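Week 6 handout: From what the wrist camera sees to where the arm goes
Instructor: Freya Pickering. Lab sections with Lionel Bloxham.

Welcome back, everyone. Last week we left the arm knowing its own joint angles perfectly well and knowing next to nothing about the room it lives in, and this week we start to fix that. Please read these notes before Wednesday, even if you only get as far as the part on frames, which is the part people ask me about in the hallway all through June.

Frames first, always

Every number in your program belongs to some coordinate frame, and most of the strange behavior I see in lab comes from a number that has wandered into the wrong one. We will use four: world, base, wrist, and camera. The camera is bolted to the wrist, so the transform between those two is fixed, and you get it once from hand-eye calibration. The transform from base to wrist changes every time a joint moves, and you get it from forward kinematics. To place a point seen by the camera in the base frame, read the chain from right to left:

p_base = T_base_wrist * T_wrist_camera * p_camera

Write the frame names into your variable names. It looks fussy (Lionel teased me about it for a whole semester) and it will save you an evening.

Time stamps

An image is always a little old by the time your code gets it. Suppose the frame reaches you 40 milliseconds after it was taken and the wrist is moving at 100 millimeters per second. If you pair that image with the newest joint reading, your point will be off by 4 millimeters, and for a narrow part that is plenty to miss with. Keep a short buffer of joint readings, look up the two on either side of the image's time stamp, and interpolate. The Loreo driver gives you both clocks in the same units, so please don't convert them yourself!

Masking the gripper

The fingers are in view nearly all the time, and a depth filter that doesn't know about them will happily report an obstacle right in front of the camera. Build your mask from the gripper model and the current finger opening. A mask drawn by hand works nicely until the fingers move, and then you are back where you started.

Background is the other half of the trouble. When the wrist tips up from the table the camera takes in the whole room, with all the lights and furniture that come along with it. Crop by depth before you do any segmentation. Your planner has no business with a chair on the far side of the floor – it can't reach it anyway.

For lab

Load the Rowbotham log and start at frame 123. Project the board corners into the base frame, first with the newest joint reading and then with the interpolated one, and plot both. Bring the plot with you, along with one paragraph on what you think is going on. Beryl Tindall has the reading on hand-eye calibration if you missed it.
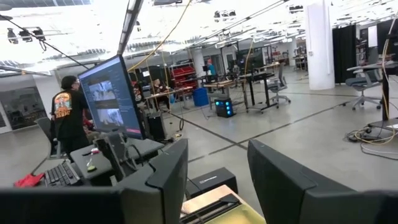
Figure 6.1. Wrist camera view with both gripper fingers in the foreground and the open workspace behind.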